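Desk wipe-down, Brevamside office

Gallery by Jolanta Chmielewska, May

The shared desks on our floor get a proper wipe before the next group moves in. The tops are pale and show every pen mark and coffee ring, so the cleaning list puts them ahead of the screens and the shelves. Radosław Borkowska wrote the list, and it is pinned up beside the kitchen door. 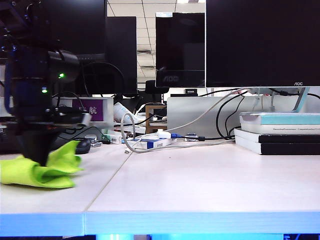
Crumbs collect where two panels meet, and that join gets a second pass along its full length. Name cards stay with their desks. Monitors are done last, with a separate dry cloth and no spray.

The cloths are kept in the Condar cupboard, sorted by colour. Please put used ones in the wash bag at the end of the day and leave out the fabric softener, as it makes them smear. Spares can be ordered through Jarosław Wróbel at extension 169.

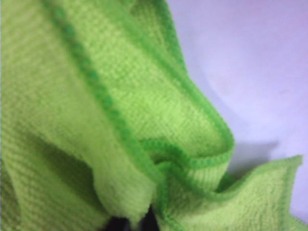 Lime-green microfibre cloth with a darker green stitched hem.

The meeting room and kitchen galleries will go up on the same page. Corrections to desk names should go to Ryszard Olszewski.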